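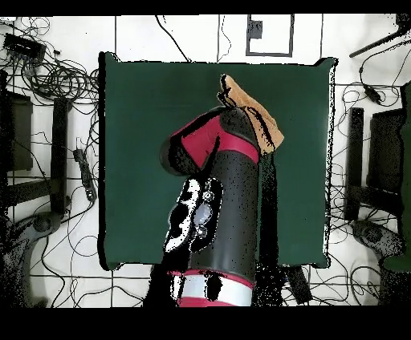 *Tan cloth, green mat.*

**1/** February, and I've decided to become a person with a linen cupboard. I mean one where you open the door and things stay in.

**2/** Current situation: a shelf over the boiler. Towels go in by force and come out as an avalanche, usually at six in the morning, usually on me.

**3/** My downstairs neighbour, Bergþóra Vigfúsdóttir, has owned the same bath towels since she moved to Gastard. They still dry things. Mine gave up that line of work years ago and now just move the water about.

**4/** Asked her secret. "No softener." That was it. I waited for the rest and she went back to her crossword.

**5/** So I looked up softener. It coats the loops, apparently, and a coated loop doesn't drink. I have spent my adult life paying extra to waterproof my own towels.

**6/** Went to Onby for new ones. They had a wall of beige. Oat, Biscuit, Dune, Wet Dune. I held Biscuit against Dune under the strip lights until a member of staff asked if I was all right.

**7/** Also there is a number on the label now. It's grams per square metre. 258 is a tea towel with ambitions. 800 is a bath mat you can wear, and it'll be dry by Easter.

**8/** Bought three in the middle. Carried them home like a man who has his life in order.
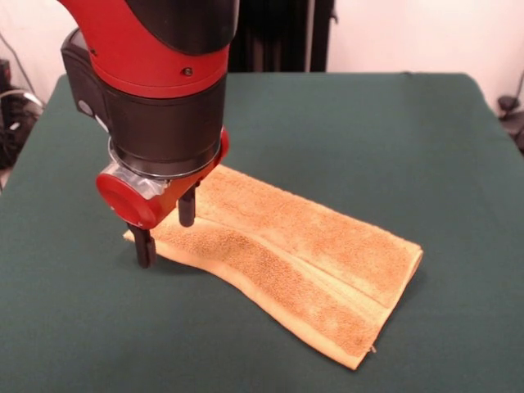

**9/** Folding. There are schools of thought. Kojo Alhassan at work does thirds, then thirds again, fold facing out, and says anyone who halves a towel was raised in a hotel corridor. I halve mine. We've agreed to talk about football.

**10/** Tried his way. The stack looked lovely and was four inches too deep for the shelf, so the door now rests on it – ajar, like there's someone in there.

**11/** Washed the new ones first, as instructed by everybody. The filter produced enough fluff for a small dog. Bergþóra says it'll stop after the third wash. Her face said the fifth.

**12/** Old towels have been demoted to car, floor and Opoku (cat, sheds, has taken the good one anyway).

**13/** Pillowcases next. I own eleven and two of them match, and those two aren't mine.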